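An Afternoon at the Prusum Open House: Can a Robot Do Your Dishes Yet?

Posted in Visits, January

I got to Prusum at half past one and there was already a line down the stairs. They open the lab once a year, and this time the theme was chores. Plain old housework! I have wanted to see this up close for ages, so I skipped the welcome talk and went straight in.

The first room belonged to Flistov, a small company working on laundry. Their machine folds hand towels, one after another, and it is slow - a towel takes it longer than it takes me to fold a whole basket - but the corners lined up every time I looked. Then somebody handed it a T-shirt turned inside out and it stopped and waited for help. The crowd loved that. So did I, to be fair, having been stopped by the same T-shirt many times.

Next door, Maeng had built a mock store aisle with 64 different products, cans and boxes and those awful slippery pouches. The job was putting stray items back on the right shelf. A screen on the wall kept score: 226 tries since the doors opened, and the misses were nearly all pouches. The engineer at the table told us cans have been easy for years and that she dreams about pouches (I believed her). This was the demo that felt closest to real work. If you run a shop and don't mind things moving at a stroll after closing time, I could see it.

And then the kitchen, which I had saved for last on purpose. The project is called Drevness, and five people have been at it for two years with ordinary household dishes. I asked what was hardest and expected to hear glasses. The answer was spoons! They are thin, they slide around, and they shine, so the cameras get confused about where the edges are. Bowls are a bit kinder, as long as they aren't stacked too tightly.

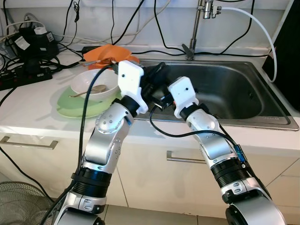

Both arms at the Drevness sink, with a bowl and a gold-handled spoon on the counter to the left.

I stayed at that counter much longer than I meant to. What surprised me was how much of the talk was about getting two hands to share one small space without bumping. We do it without a thought, and here it takes a good part of the team's week. They have also spent months on cloths, and wiping a counter is on the list for spring.

So, are we there yet? For towels and cans, pretty close. For a family's dinner dishes, no, and the Drevness people said so before I could ask. I still came away grinning.

If you want to go next year, take the side entrance, wear layers (the laundry room is warm) and get to the kitchen before three, when the school groups come through. Coffee is free on the second floor.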